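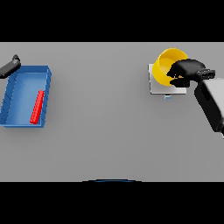 Was macht man bei mir im Probelesekreis für den neuen Wanderführer?
Man bekommt eine Etappe als Ausdruck, läuft sie an einem freien Tag ab und schreibt mir hinterher, wo der Text einen in die Irre geschickt hat.

Ich schreibe gerade am zweiten Band über die Wege um Savcombe, er soll im April bei Brosureo in den Druck. Der erste hat 449 Seiten, und ich weiß inzwischen leider sehr genau, auf welchen davon »links« steht, wo es rechts heißen müsste. Mehr als 300 Zuschriften kamen dazu, die meisten ausgesprochen nett (eine sehr lange aus einem Brombeergestrüpp oberhalb von Jamstead, die war weniger nett). Diesmal möchte ich das vorher wissen!

Ich suche also Leute, die gern gehen und beim Lesen pingelig sind. Kondition für einen halben Tag reicht völlig, die Etappen sind zwischen zwei und fünf Stunden lang. Ortskenntnis braucht ihr keine, mir ist sogar lieber, ihr wart noch nie da – wer den Weg im Schlaf kennt, liest über meine Fehler einfach hinweg. Hunde dürfen mit, außer auf der Etappe über die Schafweiden. Kinder auch, dann schreibt mir bitte dazu, wo gemault wurde, das kommt nämlich ins Buch.

Zum Geld: Pro Etappe zahle ich die Fahrkarte und ein Mittagessen im Gasthaus Seneviratne, mehr gibt mein Vorschuss nicht her. Dazu bekommt ihr ein Exemplar, sobald es gedruckt ist, und euer Name steht hinten drin, wenn ihr das mögt. Die Auflage liegt bei 2.000 Stück.

Schickt mir ein paar Zeilen: wo ihr wohnt, wie weit ihr gern geht, ob ihr lieber bergauf oder am Wasser entlang lauft. Einen Lebenslauf will ich nicht sehen. Am besten erreicht ihr mich über das Kontaktformular hier auf der Seite, ans Telefon gehe ich tagsüber selten, ich bin ja meistens draußen. Die Uferetappen sind schon vergeben, für den Höhenweg und die beiden Moorrunden ist noch alles frei. Gummistiefel fürs Moor bitte selbst mitbringen.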